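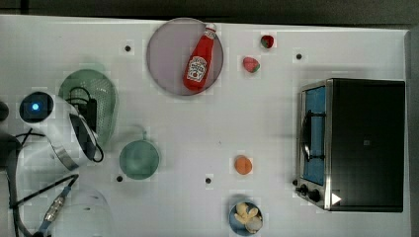 kitchen-bench demos – README

Short notes, will tidy later. Recorded for the canteen trial at Plustov. Maintainer: Vira Lytvynenko.

What's in it
40 episodes, tabletop, kitchen things and toy food. Overhead view plus wrist view. One arm. Everything is at 20 Hz.

Why
Plustov wants an arm on prep and clearing for the early shift. Colanders are top of the kitchen's list, as staff move them all morning. 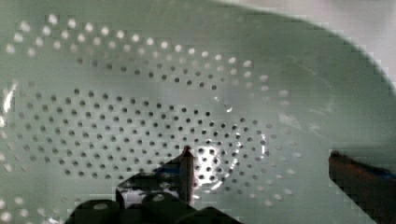 Wrist frames are compressed quite hard, so expect blocks along edges. Don't use them for fine depth.

What changes for staff
– no jobs cut in the trial, this is in writing
– 9 people on the rota, two moved to serving from 6.30
– anyone can stop the arm, no need to ask first
– resetting the bench counts as paid work (it didnt at first, people complained, rightly)
– wrist strain was the main gripe before. Too early to say if thats better 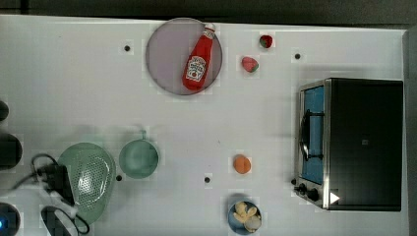

Overhead view: ketchup on the plate, colander left, toaster oven right.

Known gaps
No real food. No steam. Nothing from the lunch rush yet, planned for December.

Questions to Vira, or leave a note at the serving hatch.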